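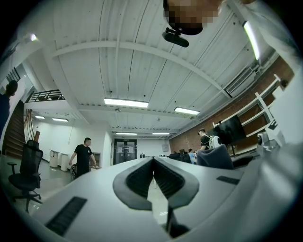

Mininia is payroll and expense software for small firms. Made by us, Delwood, in Gestthorpe. Two products really, payroll on one side and expenses on the other, and most of our work goes into getting them to meet. Think of the two dark gray fingers in the photo, coming in from either side in a V, gap getting narrower toward the bottom. Payroll run from the left, expense claims from the right, and where they come together is one payslip with the right total on it. Getting there took us longer than we'd like to admit.

How we started

As a bookkeeping office. No software at all. We did payroll for shops, a couple of garages, a dental practice, a company that rents out tents. Every month the same thing, someone emails a spreadsheet, someone else emails a correction to the spreadsheet, then a shoebox of mileage receipts shows up the day after the run closed. We wrote a small tool for ourselves to cope with it. Clients saw it over our shoulders and asked for a login. That was Mininia. The name was a folder name on the old server, we never got around to a better one.

The bookkeeping side was later sold to Rashidi, who still look after many of the same clients and use Mininia every day. They're also our loudest testers. If a button moves they call.

What we do now

416 businesses run payroll on Mininia. Mostly small, mostly hourly staff, lots of part-timers and people who work at more than one site. We don't go after big employers, the software isn't built for them and we'd rather say so up front.

In the product:
Pay runs, weekly, every other week or monthly
Expense claims from a phone, with the receipt attached
Mileage
Time off balances
Payslips by email or printed, your choice
Export to your general ledger

No invoicing. No inventory. We get asked about invoicing a lot and the answer is still no, plenty of good programs do it already and our export works with most of them. Check the list on the Integrations page before you sign up, please. If yours is missing, write to us, a custom export is usually a short job.

The team

13 of us. Everyone takes support tickets, developers included. There's a rota on the wall and swapping is allowed but you have to find your own swap. The person who answers you may well be the person who wrote the screen you're stuck on, so be kind about it, or don't, we do want to know.

Support is by phone and email in office hours. We don't have a chat widget. On month end days the phones open early and somebody stays on late, details on the Contact page.

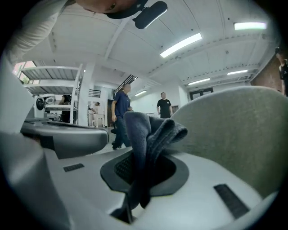
Closed pay runs stay closed. This comes up with nearly every new customer so it may as well go here. Once a run is approved in Mininia you can't go back in and change the hours. You add an adjustment, it goes in the next run, and both show on the employee's record with who entered them. Feels slow the first time. But when an employee asks why March looks odd, the whole story is sitting there and no one has to remember anything. We tried it the other way in the first version and spent far too many evenings working out who had changed what.

Same for expenses. An approved claim can be reversed, never edited. The receipt stays attached to the original.

Pricing, quickly

Per employee paid, per month. Someone who isn't paid that month doesn't count, which seasonal businesses seem to like. No setup fee. No contract, leave when you want and take your records with you as plain files. Two price plans, the only difference is whether expenses is switched on. Current prices are on the Pricing page, we keep them off this one becuase we always forget to update it.

Where we are

Gestthorpe, upstairs, over the print shop. Door is on the side street and the bell works if you press hard. Visitors are welcome but call first, there's one meeting room and it is usually full of someone doing a pay run walkthrough. Parking behind the building.

Training mornings for new customers are held here too, the next one is 23rd August. Bring a laptop and your last pay run, we go through it line by line with your own numbers. Coffee provided. The ones in May filled up fast so book by email if you can.

Jobs

Nothing open right now. When there is something it goes on this page first. We do read letters sent in between, replys can be slow around month end.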